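Okay, I promised a few of you a proper thread on what the student robotics club has been up to at Prirkville this term, so put the kettle on, because I have never once managed to keep one of these short. 1/14

For anyone new: I'm the staff helper, which mostly means I hold the key to the room and order the cable ties. The students run the thing themselves. We have two arms on one bench, and the team has named the whole setup Mutier, after a long argument I was not allowed to vote in. 2/14

The project this term is wallets and card holders. I know, it sounds like small potatoes after last year's block stacking (which got a very nice round of applause from the parents, thank you parents). But Triin Rebane stood up at our first meeting in January and said blocks are boring because blocks never fold, and that was pretty much that. 3/14

She's right, too. A block is the same shape whichever way you pick it up. A wallet has a flap, and the flap has opinions. You grab one side and the other side sags or swings open, and now your second arm is reaching for a spot where the edge used to be. The students have learned more about grip in six weeks of this than in a whole year of cubes. 4/14
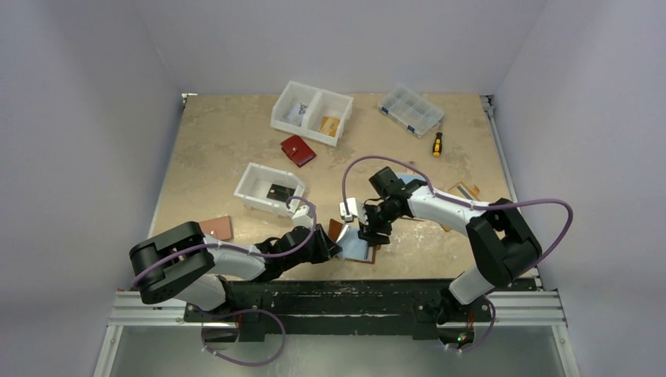 Vol. 3, No. 7

(That's the number from our club newsletter, by the way, which is where this picture is running as well. If you're on the mailing list you'll be seeing it twice, sorry!) 5/14

The light-blue one with the brown flap is everybody's favourite to practise on, and it's a proper two-handed job, one gripper on the left and the other up near the right edge. Both sides need to agree on how hard to hold. Too firm and the whole thing buckles, too gentle and it slides off and you start over. 6/14

Zhenhua Hao has been keeping the log, bless him. Every attempt gets a line: which item, who was driving, what went wrong, in his very tidy printing. We're at 300 attempts as of this afternoon, and he wants to reach 1,356 before the showcase. I asked why 1,356 and he told me it's his old locker number and his grandmother's apartment number stuck together, so I have stopped asking. 7/14

A word about the collection, because people keep asking where it all comes from. I put a note in the staff room asking for old wallets and card cases and my colleagues really came through. Brown leather, black, a cheery red one with a little snap clasp... I've grown quite fond of the red one. The clasp is a whole separate challenge and the students are saving it for later in the term, when they're feeling brave. 8/14

(If you donated and you've since discovered you left a loyalty card in there, come see me. I have a small envelope.) 9/14

The question I get most from parents is whether the kids are programming all of this by hand. Some of it, yes! The younger ones write the simple moves, like going to a set position and opening the gripper. The older group drives the arms themselves and records what they do, and then they sit around the laptop and pick it apart afterwards. There's a lot of groaning at the replay. It sounds like a hockey team watching game tape, and I love it. 10/14

What has surprised me is how much of the work is tidying. The students decided early on that every attempt should start from a different layout, so somebody has to move the trays and the wallets each time, and they take turns at it. They also fuss over the purple cables quite a bit, checking there's enough slack at the wrist before anybody moves an arm. I didn't teach them that. Triin snagged one in the second week and the lesson went round the room very quickly. 11/14

Attendance, for those who like to know: 32 students on the list when we started, 46 now. I've had to beg more stools from the art room. We also have two kids who come only to do the newsletter and have never touched an arm, and they are every bit as much in the club as the rest. 12/14

Coming up next, we're visiting the team over at Brirness, who have a bench a lot like ours and have been working on folding cloth. We're bringing our log and a tray of muffins. Their coach, Su, has been so generous on the phone with me about gripper pads (I now know far more about rubber than I ever expected to) and I'm looking forward to saying thanks in person. 13/14

If you have an old coin purse or a card case at the back of a drawer, any colour, any condition, we'd be glad of it. Soft ones especially, we're short on soft ones. Drop it at the front office with "robots" written on a sticky note and it'll find its way down to us. Room's open until 5:30 if you'd like to come and watch. 14/14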